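집에서 그리퍼 비교해 볼 때 써먹는 작업대 요령

요즘 저녁마다 거실 탁자에 그리퍼를 올려놓고 이것저것 집어 보는 재미로 삽니다! 지난번에 작업방 정리 글을 올렸더니 그리퍼 고를 때 뭘 보느냐는 쪽지가 꽤 와서, 그동안 메모해 둔 걸 한 번에 풀어 봅니다. 전문 장비 없이 집에 있는 물건만으로도 생각보다 많은 걸 알 수 있어요. 제가 주로 만지는 건 손에 들고 쓰는 두 손가락짜리인데, 팔에 다는 물건도 요령은 거의 같습니다.

물건은 모양이 제각각인 걸로 고르세요
처음에는 저도 나무 블록만 잔뜩 집었습니다. 블록은 웬만한 그리퍼면 다 잡아요. 차이가 안 나니까 금방 심심해집니다. 그러다 서랍을 뒤져서 충전 어댑터, 양념병, 작은 인형 같은 걸 꺼내 놓았더니 그때부터 확 재미있어지더라고요. 네모난 건 면으로 닿고 병은 어깨 쪽이 둥글어서 미끄러지고, 인형은 어디를 잡느냐에 따라 아주 다른 물건이 됩니다. 어댑터는 금속 핀 쪽을 잡는지 몸통 쪽을 잡는지 꼭 두 가지로 나눠서 해 보세요. 물론 콘센트에서 뺀 상태로요.

상자 뚜껑이 의외의 효자
뒤집어 놓은 상자 뚜껑만큼 편한 트레이가 없습니다. 물건이 굴러도 턱에 걸리고, 끝나면 통째로 들어서 치우면 되고요. 높이가 낮은 뚜껑이 좋아요. 턱이 높으면 손가락이 비스듬히 들어갈 때 자꾸 부딪힙니다. (부딪히는 것도 시험이라면 시험이라 일부러 높은 상자를 쓰는 날도 있긴 해요.) 안쪽에 연필로 살짝 표시해 두면 물건을 같은 자리에 되돌려 놓기 쉽습니다.

패드부터 바꿔 보고 팔을 탓하기
Rey 패드와 Eka 패드를 번갈아 끼워 봤을 때가 제일 신났습니다. 같은 손잡이, 같은 물건인데 느낌이 이렇게 다를 수가! Rey는 골이 깊어서 모서리 있는 물건을 꽉 물어 주고, Eka는 말랑해서 둥근 병에 착 감깁니다. 대신 Eka는 먼지를 금방 먹어요. 저는 미지근한 물에 주방세제 한 방울 풀어서 닦고 그늘에서 말립니다. 알코올로 닦았다가 표면이 뻣뻣해진 적이 있어서 이제는 안 써요.
패드를 바꿀 때는 나사를 한꺼번에 조이지 말고 대각선으로 조금씩 조이세요. 한쪽부터 끝까지 조이면 두 손가락 끝이 살짝 어긋나는데, 얇은 물건을 집어 보면 바로 티가 납니다. 명함 한 장 끼워 보고 위아래로 당겼을 때 똑같이 뻑뻑하면 합격!

어수선한 식탁이 더 좋은 시험장
작업방에 흰 판을 깔고 하면 카메라는 편한데, 그 설정 그대로 거실에 나오면 전혀 다른 결과가 나오곤 합니다. 그래서 저는 그림이 잔뜩 들어간 식탁보 위에서도 꼭 한 번씩 해요. 창가에서 오는 빛도 그대로 두고요. 검은 물건과 흰 물건을 서로 걸쳐 놓는 배치를 특히 좋아하는데, 카메라 노출을 맞추기도 까다롭고 손가락이 아래 물건을 건드리지 않게 들어가야 하거든요. 이 배치 하나로 그리퍼 폭, 손가락 두께, 카메라 각도까지 한꺼번에 감이 옵니다. 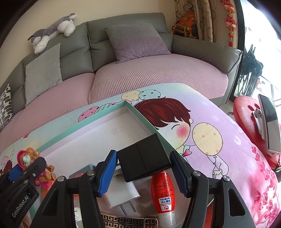
Clem Mudgway 님은 댓글에서 생각이 조금 다르다고 하셨습니다. 패드보다 손잡이 무게중심을 먼저 봐야 한다는 거예요. 앞이 무거운 그리퍼로 한참 집다 보면 손목이 처지고, 그러면 손가락 끝 각도가 달라져서 패드 비교 자체가 의미 없어진다고요. Wurham 손잡이에 동전을 테이프로 붙여서 뒤쪽을 무겁게 했더니 훨씬 편해졌다는 이야기도 남겨 주셨습니다.

읽자마자 따라 해 봤는데 진짜 좋습니다! 저는 동전 대신 자석을 붙였다가 나사가 죄다 달라붙어서 다시 동전으로 돌아왔어요. 손목이 덜 피곤하니 한 번에 더 오래 할 수 있고, 뒤로 갈수록 성적이 떨어지던 것도 많이 줄었습니다. 패드 비교는 무게를 맞춘 다음에 하는 걸로 순서를 바꿨습니다. Clem 님 고맙습니다.

카메라는 손가락 끝 두 개가 다 보이게
각도를 정할 때는 그리퍼를 완전히 벌린 상태와 완전히 오므린 상태 둘 다 확인하세요. 벌렸을 때만 보고 고정하면 막상 물건을 잡는 순간 안쪽이 가려집니다. 자동 노출은 끄는 쪽을 추천해요. 창문이 화면에 들어올 때마다 탁자가 까맣게 죽어 버려서 나중에 영상을 돌려 볼 때 답답합니다. 저는 오후 네 시쯤 빛에 맞춰 고정해 두고, 저녁에는 스탠드를 하나 더 켭니다. 렌즈는 안경 닦는 천이면 충분해요.

컨트롤러 설정은 하나씩만
Grerkwood 컨트롤러를 처음 켜면 만질 게 많아서 저처럼 신나서 다 돌려 보고 싶어지는데요, 속도와 힘을 같이 바꾸면 뭐가 좋아진 건지 알 길이 없습니다. 힘은 그대로 두고 속도만, 다음 날은 속도를 두고 힘만. 값은 종이에 적어서 뚜껑 옆면에 붙여 둡니다. 파일로 저장하면 꼭 잃어버리더라고요.

기록은 짧게, 대신 꾸준히
1월부터 적은 게 1,508번이 됐습니다. 그중 158번이 놓친 건데, 놓친 줄만 따로 모아서 읽어 보면 제 버릇이 그대로 나와요. 저는 병을 잡을 때 늘 너무 높은 데를 잡더라고요. 줄마다 물건, 패드, 잡은 위치, 결과 이렇게 네 칸이면 됩니다. 칸이 더 많으면 저는 사흘을 못 갔습니다.

자잘한 것들
식탁보가 밀리면 밑에 미끄럼 방지 매트를 깔아 주세요. 싱크대 서랍에 까는 그거면 됩니다.
유리병은 뚜껑을 꼭 닫고 내용물을 비운 다음에.
빼낸 나사는 얼음틀에 칸칸이 넣어 두면 안 섞입니다.
케이블은 팔꿈치 바깥쪽으로 돌려서 빵끈으로 느슨하게 묶으면 당기는 느낌이 없어요.

다음에는 말랑한 물건을 해 볼 참입니다. 수세미, 식빵, 양말 뭉치까지는 정해 놨는데 더 괜찮은 후보가 있으면 댓글로 알려 주세요. 두부는 이미 해 봤고 탁자 닦느라 저녁이 다 갔습니다.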